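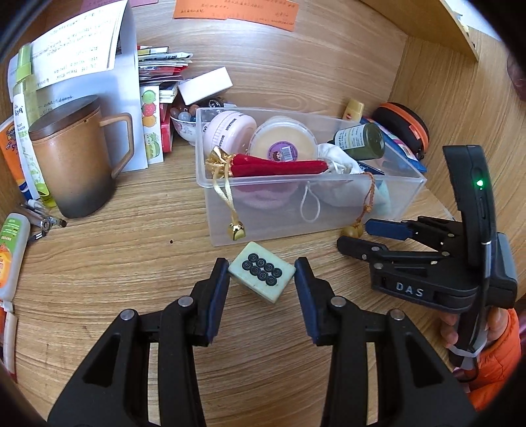
So does this mean fewer people at the packing tables? A reader asked me that under my first post on Osby, and added that every "helper" robot they'd worked next to had ended with somebody's shifts getting cut. Fair question, and I'll get to it, but it needs a bit of the review first.

Osby is session software for teams that teach picking and packing by hand. You hold a gripper in each hand, do the job the way you'd normally do it, and Osby plans the rounds, logs them and tells you which ones to do over. We've had it at Grudeck since April. We pack small gifts and odds and ends, 34 of us, and the arms on the Vurus line learn from what we do at the desks.

I love it. I didn't expect to, having spent the winter with a spreadsheet and a kitchen timer!

What a session is like

You get a desk, a clear plastic box and a pile of stuff. Osby puts a card up: pick up the mahjong tile, put it in the box. Next card, next thing. A round is 30 cards and you can pause after any of them (the old setup made you finish, even if your wrist was begging). Small flat things are my favorite, because you have to slow down and think about what your fingers have been doing for years without you. I came in on the packing side and I had no idea how much I tilt things before I lift them.

The cards are written in plain words, and you can edit them. We changed "grasp deformable object" to "grab the soft thing" on day one and everybody relaxed.

The two-handed rounds

These came with the June update and they're the best part. Osby gives each hand its own card, so one side might hold a velvet drawstring pouch while the other goes for a stiff little carton. It feels like patting your head and rubbing your stomach for the first hour. After that it gets close to fun, and people who pack with both hands anyway are really good at it, better than the engineers, who were nice about it.
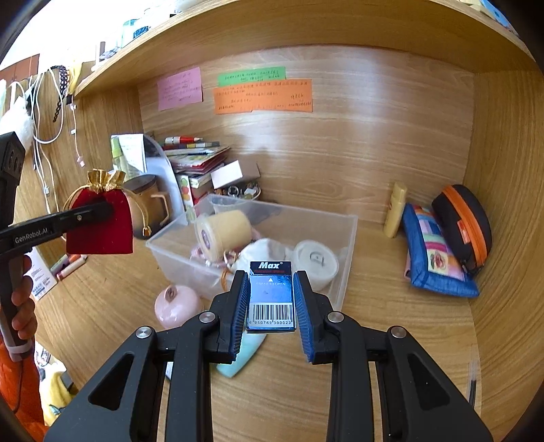
What changed for us

Back to the reader's question. Nobody at Grudeck has lost a job over this so far, and seven of us now split the week between packing and teaching. The teaching hours pay the same, which I think should be more. The dull repeat orders are moving over to the Vurus arms, and the fiddly mixed boxes stay with people. I can't promise how it looks in two years. What I can say is that packers get asked how a thing should be done, in meetings, with the answer written down, and that's new.

I also asked to see who can view our redo rates. Osby lets the site turn off names in the reports, and ours are off. If your workplace gets this, ask for that before the first session.

What I'd fix

The redo message is too vague. "Try again" doesn't help when you don't know what went wrong. Search crawls now that we're past 3,000 rounds. The break reminder can be switched off by a supervisor, and it shouldn't be.

Compared with Wang

We tried the Wang planner for a few weeks before this. Its charts are nicer and it handles big teams well, but every card change had to go through support. For a shop our size Osby is a much easier fit, and I'd pick it again.

Posted 2025-07-03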